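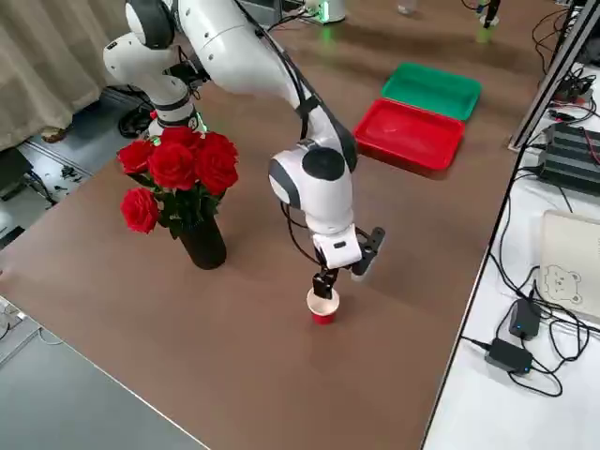 Paper cup with red lower band, on the brown tabletop.

4th April
Adhesives and Coatings Workshop, Tradcombe
Entry by Audrey-Anne Lavoie

Subject: storage life of hide glue, second series

The second series of hide glue trials was opened this morning. The purpose is to establish how long a prepared batch may be held before its strength falls below the level the workshop accepts for chair and case repairs. The first series, run in October, was set aside when the records for two of the batches were found to be incomplete. None of its results are carried forward.

Materials
Dry glue was drawn from the Peñalver sack opened for this series. The Stisell granules are reserved for the comparison batch and should not be used for general repairs until the series is closed. Tap water was used throughout, as in normal shop practice. Colleagues who prefer distilled water are asked to raise the matter before the third series, not during this one.

Preparation
50 g of dry glue was soaked in twice its weight of cold water until the granules had swollen evenly and no hard centers remained. The Stisell granules took noticeably longer to reach this point. Both batches were then warmed in the double pot and stirred by hand. Skin that formed on the surface was folded back in. The Peñalver batch ran from the brush in a steady thread. The Stisell batch was thicker, and no water was added to correct it, as this would have spoiled the comparison.

Both batches were poured into lidded jars and labeled with the batch letter and the date of mixing. The jars are on the middle shelf of the cold cabinet. They are not to be moved to the door, where the temperature rises each time the cabinet is opened.

Test joints
Maple blocks were cut from a single board, and the faces were planed shortly before gluing. Blocks with visible figure or a knot near the joint were rejected. Each pair was rubbed together, clamped lightly, and left overnight on the rack. Joints will be broken on the Cesus bench press after 14 days, and the load at failure entered in the table at the back of this book. The lower limit remains 4,000 newtons for this size of block. A joint that fails in the wood is to be marked W beside the figure, and one that fails in the glue line is to be marked G. Mixed failures should be marked with both letters, the larger area first.

Observations
The shop was cool at the start of work, and the first three pairs may have been closed after the glue had begun to gel. They have been marked in pencil on the end grain and will be broken with the rest, but their figures should be read with caution. The blocks were warmed on the plate for the remaining pairs, and the squeeze-out was much more even.

A faint sour smell was noted in the old jar left over from general repairs. It was discarded and the jar scalded.

The press was checked against the reference weight before the end of the day. The reading was steady. The return spring is still slow and has been reported again under job 226.

To do
Order maple from the same supplier if any of that board remains.
Replace the brush with the loose ferrule.
Copy the jar labels into the register.
Take the second draw from both jars and glue the next set of pairs with warmed blocks only.

A.-A. L.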